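3.2 The Wastebasket Task

Of the chores on the Kiriren course list, emptying the lounge trash was the one every student team assumed would be finished by lunch. The task has a single instruction: get the bag out of the bin. Our robot had two hands, a whole semester, and no opinion on where a bag ends and a bin begins.

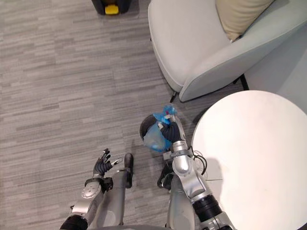
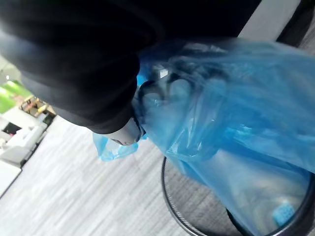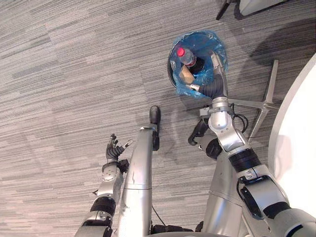
Figure 4. The wastebasket task in the lounge, with the blue liner.

We collected 60 teleoperated demonstrations and trained the policy on those alone. The students had argued for 600, until they were told who would be operating the robot. Thin film proved a poor match for the Cuvano depth pipeline, which treated most of it as weather. We therefore dropped depth and used color only, a change that cost us one week and one slide from the proposal.

An episode counts as a success if the liner clears the rim with its contents still inside it. Tearing the liner ends the episode. Dragging the bin along with it does not, although the Purno team asked for this to be scored as "partial initiative" — the request was denied. Results for both hand controllers are given in Section 4, along with the 2 episodes we excluded and a short defense of doing so.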